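Polling Place Walk-Through, Horgan Precinct – my checklist with comments

I did this one for the February primary, starting at 8 in the morning, coffee in hand and the turnout predictions already driving me nuts.

1. Main entrance and ramp
OK. Ramp is clear and the door stays open by itself. The county wants 30 inches of clear width and we had more than that.

2. Power cords
Needs work! The cord to the check-in tablets ran right across the walkway. I taped it down, but I'd like a proper cover before the doors open. 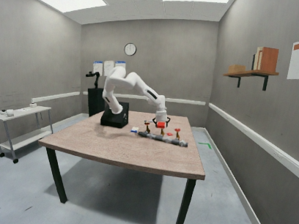
3. Voting booths
Mostly OK. We have 4 booths, and one had a wobbly leg (the same one I complained about in the fall, thank you very much). Folded cardboard is holding it for now – please send a real replacement.

4. Campaign signs
Two Trurico yard signs were inside the no-campaigning line, so I moved them back. A Rernov supporter asked if I was playing favorites. I'd have moved theirs too!

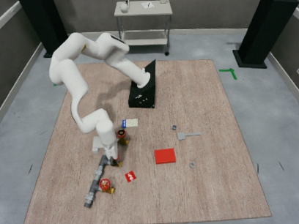
White arm over the mat, black wedge block near the middle.

5. Ballot box and seals
OK. Both seals match the log sheet, and the box was empty when I locked it.

6. Check-in table
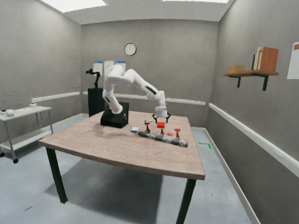 Check-in is where the line always backs up, and with the Vorkuson race this close I'm expecting around 2 hours of real crowding after work. I want the table over on the left, pens and stickers at the far end, so people keep moving. Put the voter cards in a neat little row, like the three upright pieces with the red block on the middle one, and leave space between the stacks. Marked NEEDS WORK until the table gets moved.

7. Exit
OK. Sign is lit and the door swings freely. Still need a second trash can out there.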